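Word list and pronunciation notes for the Gomwood dialect recordings, kept by Emmett Strickland. Last cleaned up in July.

## What's in it

- `words.csv` - 97 headwords, one per row
- `speakers.csv` - age band, village and years lived there
- `notes/` - plain text, one file per interview

The recordings were made in Gomwood and in Jodisley, on the other side of the river. Most speakers were over 60 and had spent their whole lives in one village or the other. The audio isn't in this repository. Write to Emmett if you need it.

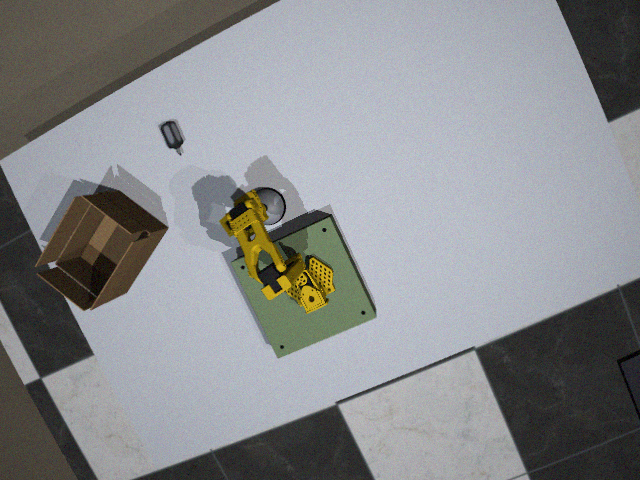
## Columns in words.csv

| Column | Meaning |
|---|---|
| `headword` | spelling used in this list |
| `meaning` | short gloss in standard English |
| `village` | G, J or both |
| `heard` | number of speakers who used it unprompted |
| `sound` | rough respelling, stress in capitals |

Spelling was the hard part. Few of these words had ever been written down, and two speakers would often spell the same word differently. I kept the older speaker's spelling and put the other one in the notes file.

`heard` is blank for 39 words that only came up when I asked for them directly. Please don't read a blank as zero.

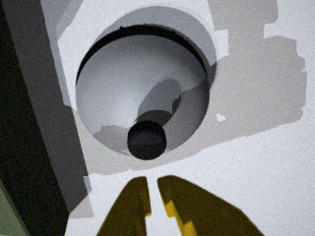 ## Known problems

- Farm words are overrepresented. Kitchen and weather words are thin.
- The Jodisley vowels in "stone" and "home" are respelled the same way. They shouldn't be.
- Three notes files still use the old village codes.

## Changes

- Merged duplicate entries for "gate" and "gap"
- Moved place names out to a separate list, not yet uploaded
- Fixed commas inside the `meaning` column - they broke the import in some spreadsheet programs

## Use

Free for teaching and research. Please credit Emmett Strickland and name the village a word came from. Corrections are welcome, with the row's headword in the subject line.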